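Client Services | Reports to Management

We use cookies to remember your preferences. Accept | Manage settings

Estate file review: progress to Wednesday, December 30, 2020

Prepared by Chiharu Matsuda for Tetsuya Shibata

The review covers 700 client files brought over from the Viltton office. At close of business 687 had been checked for a current will, powers of attorney and beneficiary designations on registered accounts. The other 13 are held up by paper records still in storage at Vallejo.

The commonest problem is an old beneficiary form. Many name a former spouse or a parent who has died. Advisers have been writing to these clients in small batches so the phones can keep up. Replies slowed over the holidays and should pick up in the new year.

Moving the records into Jorkora took longer than planned. Joint accounts came across as two separate households and had to be merged by hand. Hiyori Honda has written up the steps, and new staff are working from her notes.

Insurance reviews have not started. The original plan had them running alongside the estate work, but the same two people would have been doing both. We would like to begin them once the last files are closed and finish in May.

Spending is within the approved budget. The overtime line is used up. Courier costs were lower than forecast as most clients chose to sign electronically.

Decision needed: whether trust accounts with a corporate trustee fall within this review or go to the tax group.
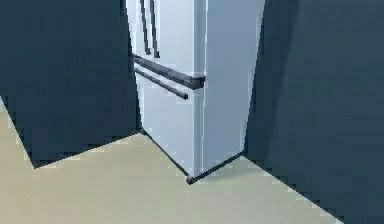 Njål Torvik replied that the trust accounts should stay with this review, as the tax group has no room for them before spring, and asked for the list of the 13 open files with the adviser's name beside each.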